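Dauda is a table-wiping service for cafés and staff canteens, sold by Dotbridge since February. The customer rents a single robot arm with a two-finger gripper, a set of cloth pads and a software plan named Prullamon. The monthly fee is 119 euros per table — pads are charged separately.

The first site was the canteen at Binport, where 18 tables were signed up.

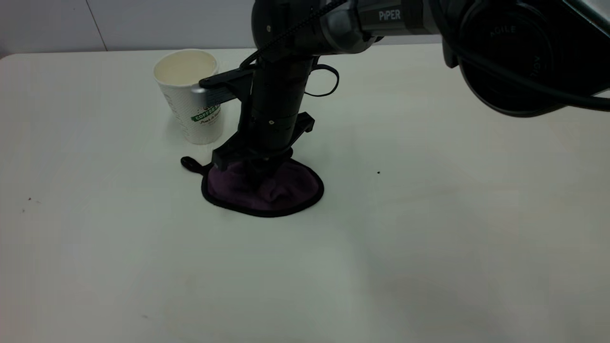
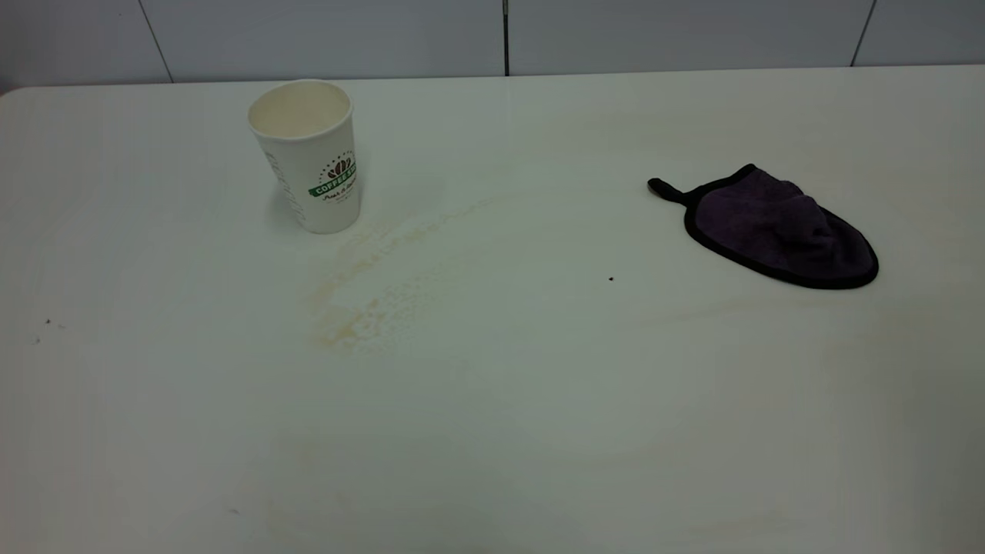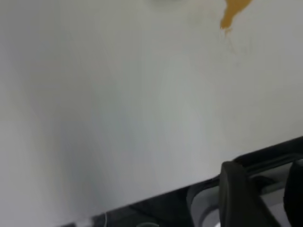
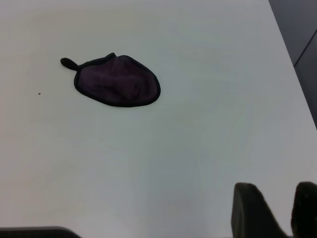

Pads are the part of the service that customers ask about most. Dotbridge supplies them in packs and takes them back for washing every Sunday. The purple type has a black bound edge and a short hanging loop at one end, and the gripper can press down on the middle of it, bunching the fabric under the jaws. Binport went through 1,554 pads in its first contract period.

Reviewer Pieter Verhoeven rated Dauda good on coffee and poor on anything sticky. He also found the setup slow. His log covers over 3,431 wipes, and he advised smaller cafés to wait for a cheaper plan.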